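# Fragen zur Beschaffung: Handgreifer und Messplätze

Stand: 18/05/2019. Zusammengestellt von Kwabena Antwi für alle Gruppen, die bei Plandmont einen Platz einrichten wollen.

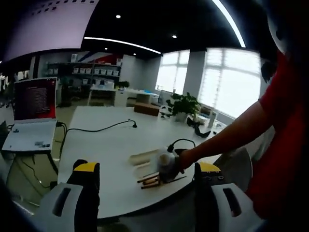

Die meisten Anfragen kommen kurz vor dem Haushaltsschluss im Februar. Wer früher plant, bekommt die Geräte auch früher.

**Was kostet ein Platz?**

Für die Erstausstattung setzen wir 4000 Euro an. Darin enthalten sind ein Handgreifer, ein Laptop und die Verkabelung. Tische und Stühle laufen über das Mobiliarbudget und gehören nicht in den Antrag.

**Kann ich nur den Greifer bestellen?**

Ja. Der Handgreifer von Tikkanen kostet einzeln 600 Euro. Bitte im Antrag angeben, welcher Rechner dafür genutzt wird.

**Welche Folgekosten muss ich einplanen?**

Vor allem die Fingerpolster. Ein Satz kostet 80 Euro, bei täglichem Gebrauch rechnen wir mit zwei Sätzen im Jahr. Kabel und Stecker gehen häufiger kaputt als erwartet - am besten gleich ein Ersatzkabel mitbestellen.

**Lohnt sich der Wartungsvertrag?**

Zadby verlangt 205 Euro pro Jahr und Gerät. Bei einem einzelnen Greifer raten wir eher ab. Ab drei Geräten ist der Vertrag sinnvoll, dann gibt es auch ein Leihgerät während der Reparatur.

**Wie viel Platz brauche ich?**

Ein großer Tisch, der von zwei Seiten zugänglich ist, reicht aus. Der Laptop sollte auf einer eigenen Fläche stehen. Steckdosen vorher prüfen: Verlängerungen quer über den Tisch stören beim Arbeiten. Eine Bodensteckdose muss über die Haustechnik beantragt werden und ist nicht Teil unseres Budgets.

**Was ist mit einem festen Roboterarm?**

Dafür gilt ein eigenes Verfahren mit Sicherheitsprüfung. Angebote holen wir derzeit bei Jindthorpe ein. Handgreifer und Arm bitte getrennt beantragen, sonst wartet der ganze Antrag auf die Prüfung.

**Wer unterschreibt?**

Bis 600 Euro die Gruppenleitung, darüber zusätzlich der Einkauf. Das Formular liegt im Ordner „Beschaffung“. Angebote als PDF anhängen, keine Links auf Warenkörbe.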